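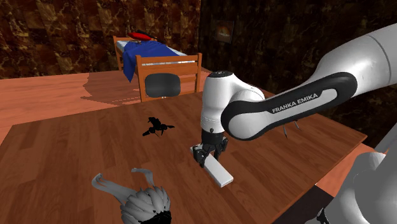 Shuk-fan Liu

How two churches read the same psalm
Report for the course Religion in Community Life, April 3, 2019

For my project I visited two Bible study groups and compared how they talk when members do not agree. The first group meets at Bukier Chapel and the second at the Sovia parish house. Both were reading Psalm 90 this winter, so the comparison was quite fair.

At Bukier the leader, Pastor Chung, reads the whole psalm aloud and then waits. People speak when they want. In November one member said that verse 4 must be taken as a real measure of time, and another member answered that it is poetry. They discussed for 21 minutes. The pastor did not choose a side, but he asked each of them to repeat the opinion of the other.

At Sovia the group uses a printed guide with questions. The talk is more calm, and most people look for the answer in the guide. I heard less disagreement, but after the meeting two women told me they had doubts which they did not say.

My notes have roughly 2000 words for each group. A weak point is that I know the Bukier members better, and maybe they spoke more freely with me.

For the next part I would like to interview both leaders about how they prepare.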